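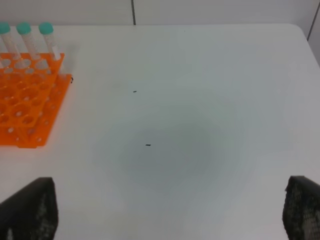 Test tube rack

A test tube rack is a laboratory stand that holds tubes upright while they are filled, stored or left to settle. The same stand is used for centrifuge tubes, which often have tapered ends and cannot stand up on their own. Racks are found in schools, hospitals, breweries and water testing stations.

Construction

Most racks have two or more levels. The upper level has holes that grip the tube near the top, and the lower one keeps it from swinging. Early racks were made of wood, usually with six or twelve holes and a row of pegs for drying. Wire racks coated in plastic came later. Moulded plastic is now the most common material, and is sold in strong colours such as orange, blue and green so that sets of samples can be told apart at a distance.

Holes are laid out in straight rows or staggered like a honeycomb. The staggered layout fits more tubes into the same space but is harder to label, and many laboratories keep to straight rows for numbered samples. Hole size is matched to the tube. A common width is 30 mm, which takes the larger screw-capped centrifuge tubes.

Use

Tubes are normally placed with their printed graduations facing the user. Caps are left on unless liquid is being added or removed. Where only a few tubes are in use they are often kept in the back row, leaving the front clear for the hand.

Plastic racks are washed in warm water with a mild detergent. Some types soften above 70 °C and should not go in a hot dishwasher.

Collections

The teaching museum at Erholm holds up to 800 racks and stands, many of them from the former Kowalczyk glassworks in Sostdale. The catalogue was compiled by Oğuzhan Şimşekoğlu.

See also: Centrifuge tube; Pipette stand; Drying rack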